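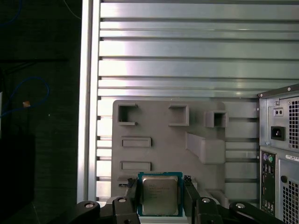
Intel desktop processor, held upright

Plemora: new LP from Fasel

Fasel returns to Ritchie with Plemora, a six-track album of organ and processed voice, available June 11, 2021 on vinyl and as a download. It is the label's second record from the project, after the short cassette Pondton, which sold out and has not been repressed.

The source recordings were made over four nights in November in an unheated chapel. The organ there has one manual and a blower that can be heard on most of the tapes. Fasel kept the blower. On the title track it sits under the chords for the full eleven minutes, and at two points everything else drops out and leaves it running alone.

The voices were recorded later and at home. Each phrase was sung once, cut into short grains and put back together at a slower speed, with the pitch held in place. Some words survive. Most have been stretched until only the vowels are left – closer to a second set of pipes than to a choir. The finished album was cut down from 568 separate takes, and the longest piece, "Low Register," uses 68 of them.

Side A is the quieter half. Side B opens with two short studies built from the sound of the stops being pulled, then moves into "Low Register," where the bass notes beat against each other slowly enough to count. Listeners with small speakers may miss part of this. The download includes a second mix of the track with the low end raised.

The vinyl edition is limited to 400 copies in a plain gray sleeve with a printed insert. The download comes as 24-bit files and includes one extra piece, "Blower (Night Three)," which was too long for the record. Vinyl buyers get a download code in the sleeve.

Orders placed through the Ritchie shop ship within a week. Overseas customers should allow longer than usual, as mail to several countries is still slow. The catalog number is 1181 – please quote it if you write to us about an order.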